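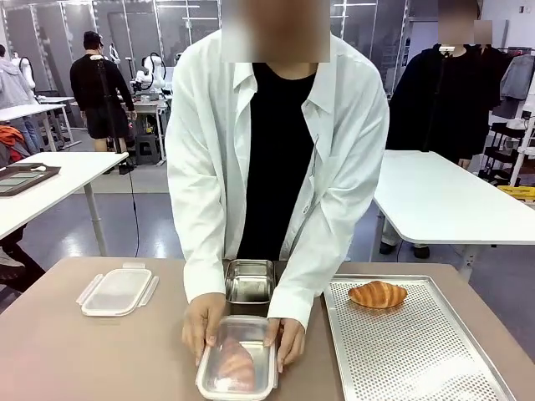
One reviewer of an earlier draft objected that a task with two pastries and two boxes is too small to say anything about manipulation, and that a policy could solve it by memorizing a few arm paths. We took this objection seriously. For this reason the present section reports separately on the cases where the layout of the table was changed between trials.

4.2 Packing task with changed layouts

The packing task uses 2 croissants, a perforated baking tray and two metal containers of different size. The goal is that each croissant ends in its own container. The policy does not receive the position of any object in advance. Before each trial a person arranges the table by hand, and the containers, the lids and the tray may be placed in any order which leaves the tray within reach of the right arm. We did not mark the positions on the table, as we wanted the natural variation of a human setup.

We collected 214 demonstrations at the Irngate site. Of these, 157 were kept for training. The others were removed when the croissant broke in the gripper or when the operator stopped before the end. All demonstrations were recorded in an open room where other arms and people were present, and we did not put a screen behind the table. The background therefore changes from one recording to the next. In our earlier work with the Kolev dataset, the background was fixed, and the policy trained on it lost accuracy when it was moved to another room. 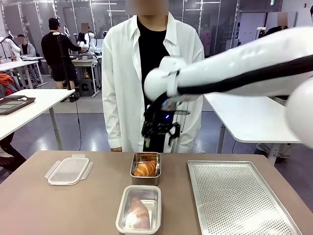 Figure 3. Packing task, with the gripper of the right arm near the smaller container and a croissant in each of the two containers.

Figure 3 shows one arrangement of the table. The smaller container is the more difficult target, because its opening leaves little free space on the sides of the croissant. If the gripper comes down with a wrong angle, the end of the croissant touches the rim and the object turns. We compare the baseline controller, Ukach, with our method, Rerklow, which corrects the angle of the wrist during the last part of the descent. Both were trained on the same demonstrations and both were tested on 10 layouts that did not appear in training.

The two methods behave in a similar way during the grasp. The difference appears at the placement into the smaller container, where Ukach often released the croissant on the rim and Rerklow in most layouts did not. For the larger container we found no clear difference. Closing of the lids is not a part of the policy and was not scored. We also did not measure damage to the surface of the croissant, although small losses of crust were noticed by the operators in both conditions.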